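Sturellのグリッパーキット、4か月使ってみた

2025年9月20日

4月に届いてから、夜な夜な触っているSturellのグリッパーキット。やっと感想を書けるくらいに慣れてきたので、まとめておきます。

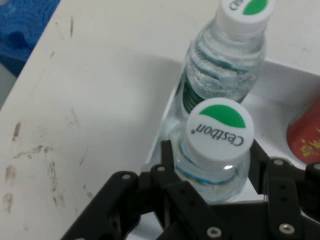
まず組み立て。ねじは全部で64本、六角レンチ一本で済みます。説明書は英語だけですが図が親切で、迷ったのは関節の向きくらい(一度逆に付けて、指が外側に反りました……)。週末ふたつで完成。以前組んだZerkelのキットは配線で泣かされたので、コネクタが全部違う形というだけで感動しました!

何がいいって、指のリンクが長いんです。ペットボトルみたいに背の高いものを上からつかみにいくとき、短い指だとキャップしか挟めなくて、ちょっと傾いただけで逃げてしまう。このキットは肩のあたりまで指が回り込んでくれるので、左右から抱える感じになります。トレーの中に二本並べて手前から取る、という練習をずっとやっているのですが、隣のボトルに触れずに指を入れる角度を探すのが楽しくて、気づくと夜中です。

手首のカメラは別売りのCallico製。マウントの穴がそのまま合いました。つかむ直前の距離感がよくわかるので、買うなら最初から一緒に頼むのがおすすめです。ただ、真上から寄るとボトルの胴がほとんど見えず、キャップの丸だけが頼りになります。透明なものはやっぱり難しい。私は少し斜めから近づいて、最後に起こす動きにしています。

つかむ動作のログは、いまのところ794回分。うまくいかない回の多くは、力加減より進入の角度が原因でした。柔らかいボトルは強く握るとへこんで、かえって滑ります。初期設定の握力は強めなので、半分くらいまで下げてから試すとよさそうです。

気になるところも書いておきます。まず、関節のねじがゆるみます。毎日動かすなら週に一度は増し締めしたい。それから動作音。モーターの唸りがけっこう響くので、集合住宅の夜はタオルを敷いています。あと付属ソフトの保存ボタンが小さい!何度押し損ねたことか。

サポートはとても良かったです。関節の向きを間違えたとき、写真を付けて問い合わせたら、Zinhle Mkhizeさんという担当の方から翌日に返事が来ました。どのねじから外せばいいか順番まで書いてあって、おかげで全部ばらさずに直せました。

次は指先に貼るゴムを変えてみるつもりです。Kahramanの薄手のシートを注文してあるので、届いたら同じ並べ方で比べます。缶も混ぜてみたいし、中身の減ったボトルも試したい。同じキットを使っている方、握力の設定をいくつにしているか、コメントで教えてもらえるとうれしいです。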